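June 28, 2020

Dye bench, second round on the wool. Writing this up before I forget which jar was which.

Started from the November notes, which are thin. Whoever wrote the mordant page (me) left out the water amount, so I worked it back from the jar size. Alum only this time, no iron. Iron is what killed the yellows last time and I don't want to fight that again until I have a clean set to compare to.

Yarn is the Dondden two-ply, undyed, the batch in the paper sacks. Skein weight on the label is not to be trusted. Weighed everything dry on the Maruyama scale, total 781 g before scouring. After scouring and a full night on the rack it came out lighter, didn't write the number down, sorry. Somebody reweigh the spare skeins please.

Scour: plain dish soap, hot tap water, no stirring, just pushed under with the spoon and left. Water came off brown the first time and pale the second. Stopped there. The Muller skeins were cleaner to begin with but they also feel harsher and I think they were already washed with something at the mill. Keep them seperate on the shelf. They take color differntly and I got fooled by that in the fall.

Onion skins: 153 g, yellow only, picked out the red ones by hand. Simmered, strained through the old curtain, let it cool all the way before the yarn went in. Last time I put wool into hot liquor and got felted ends. Slow up, slow down. Boring but it works.

Results so far --

Skein A, alum, onion, one dip: warm gold, very even. Best thing off this bench in months.

Skein B, same pot, second dip after A came out: weaker, more straw. Still nice. Would use it for the background squares.

Skein C, Muller yarn, same as A: patchy. One side almost orange. Could be the tie was too tight in the middle, there's a pale ring where the string sat. Use looser figure eights, 4 per skein, cotton string only.

Skein D, no mordant, just to see: beige. Rinsed and rinsed and it kept bleeding. Not worth doing again.

Madder is still soaking. Kept it well under a simmer because the brown comes out if you let it get away from you. Lid on, towel over the lid. Tomorrow look at it before anyone touches the heat.

Small samples next. Idea is to do little 2 g twists in glass cups with the microwave, short bursts and long rests, so we can try a lot of strengths without tying up the big pots. Want a strip of golds from lightest to darkest, all one dip, all alum. Label each twist with a knotted thread, the marker ink ran on the last tags and I had to guess.
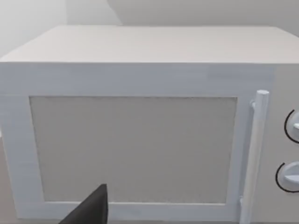 Same rule for the small stuff as the big stuff, nothing that touches dye goes back to the kitchen. Cups, spoons, cloth, all of it stays on the dye shelf. Masks on when weighing alum, it's dusty.

Light test: cut a short length off A, B and C, wound them on card, half covered with foil, taped in the south window. Check in a few weeks. The Grolance cards are too thin and they curl, doubled them up with tape. Order thicker.

pH strips are nearly gone. The rinse water has been reading higher than I'd like and I wonder if that's why the gold shifts when it dries. Try a splash of vinegar in the last rinse on half of one skein, leave the other half alone, hang side by side.

To do --
strain madder
reweigh spares
wash the curtain, it stinks
string
more yellow skins, ask the soup place again
write the water amount on the mordant page this time!!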